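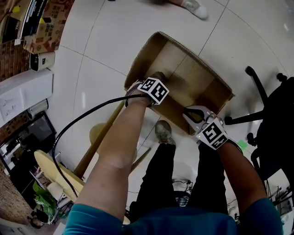 Chapter 2
Boxes, Bottles and the Floor

Every packing job begins with a box, and every box begins with somebody's opinion about where it should go. The usual answer is a table. The usual result, once the table has been found to hold a printer and a plant, is the floor. Most of the packing in this country is done down there, and this chapter will treat the floor with the respect it has earned.

In Chapter 1 we dealt with paper, which is flat and obedient. We now turn to bottles. A full bottle is heavy for its size, rolls when it is set down on its side, and has a cap that you will trust exactly once. A half-full bottle does all of this and sloshes.

2.1 Setting the box

Open the box and decide about the flaps before anything goes in. Flaps folded outward stay attached and will be there when you want to close up. Flaps cut off make a cleaner opening and a box that can never again be shut, a fact that tends to surface late in the afternoon. The Treltano warehouse, which we will visit in Chapter 15, cuts the flaps off its sorting boxes and leaves them on everything that travels.

Clear enough floor to walk all the way around. Office chairs are the main hazard. They have casters and they drift, and there is generally someone sitting in one. 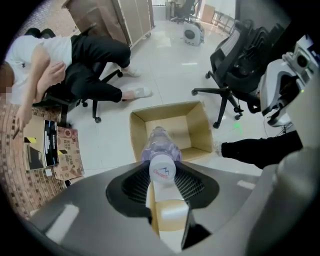
2.2 Which way up

Beginners lower a bottle into a box by the neck, cap up, and feel they have done it properly. For the first bottle they have. The trouble starts when the box is deep and the bottle is short, and the last few inches are covered by gravity.

The Kontogiannis method, named for the moving firm that taught it to its summer crews, is to lay bottles down with the base against the far wall of the box and work back toward yourself. It looks careless – it is slow, in fact, and hard on the knees. A trial in Forville compared the two methods over 426 bottles and found 17 dented ones, 15 of them dropped in from above.

Glossy tile deserves a word of its own. It wipes clean, and a bottle that gets loose on it can reach the next room.

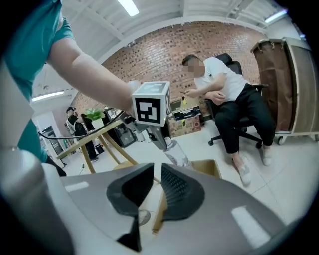 2.3 Working with other people

Two people packing one box need to agree on who is reaching in and when. A third person in the room will usually be looking at a phone. This is normal, and he should not be handed anything without warning.

Terms to know: far wall, near rim, drift, headroom.

Before you read on, find an empty box and more than 2 bottles of different shapes, and pack them both ways. Keep your notes. You will need them for the Tustberg problem in Section 2.4, where the box is too small and the customer has already left.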